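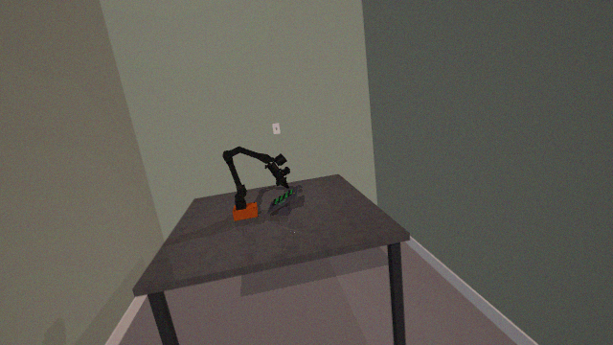
Ticket 2546
Product: Lurar for Android
Category: Invites and rewards
Priority: 2
Status: Resolved

Reported problem
Invite credits are missing for new accounts in the Justmont region. A user sends an invite link, the friend installs Lurar and signs up, and the sender's credit count stays the same. The friend shows up in the sender's contact list as normal. Same result on mobile data and Wi-Fi.

Steps to reproduce
Open Profile, then Invite Friends.
Share the link through Masilela chat.
Open the link on a second phone without Lurar installed.
Install, sign up, confirm the phone number.
Check credits on the first phone after 80 minutes.

Support, first reply
Please send the app version and one of the links that failed. Don't reinstall yet, it clears the local log.

Reporter
Version is 2220. Link sent by private message. Links shared by text message do get credited. Only the ones shared through Masilela fail.

Support
Confirmed on our side. The Masilela in-app browser drops everything after the question mark when it hands the link to the app store, and the referral code is in that part. The signup then gets recorded with no sender. Passed to the Grimalus team, who run link tracking.

Grimalus team
Moved the referral code into the path of the link. Old links still open but won't carry the code if shared through Masilela. Change is on the test server.

Reporter
Tested with a new link. Credit arrived before I got back to the profile screen. Tried an old link as well and got no credit, as expected. What happens to the credits people already missed?

Support
We matched the affected signups using the contact list and added credits by hand. Senders get a notice in the app. Anyone still short should open a new ticket with the friend's username and the month they joined.

The fix is live for all regions. Users need to copy a fresh link from Invite Friends. No app update required.

Closed by support. Linked to the help page "My invite credit didn't arrive."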